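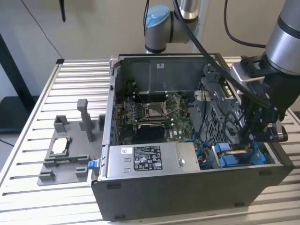 Leonidas Kokkinos reckons the machines will have the workshop by July and the laundry by Christmas, and he would like to know why anyone still bothers learning to open a PC. Fair question, Leonidas. I still open mine, and a few tips for the meantime:

Lay the tower on its side before you go in. Working upright looks quicker until a screw goes down behind the board.

Unplug it at the wall, then hold the power button in for a few seconds. Touch bare metal on the case before you touch anything green.

Coloured tabs are usually the bits you're meant to pull. If a grey bit needs that much force, it's probably riveted.

Keep your fingers, and anybody else's, off an open CPU socket. The pins bend if you look at them sideways.

Leave slack in the cables. A person will feel one snag and swear. Arms are improving at the first part.

As for the chores, my scorecard is mixed. Lifting the same part out of the same tray 400 times: hand it over, with my blessing. Finding the dropped screw under the bench: still me, on my knees, with a torch. Aliki Stamatopoulos paid almost $800 for a Linero to do her floors and it has spent most of the winter under the couch. She vacuums around it.

Next up, cleaning fan blades with a paintbrush - the cheap sort.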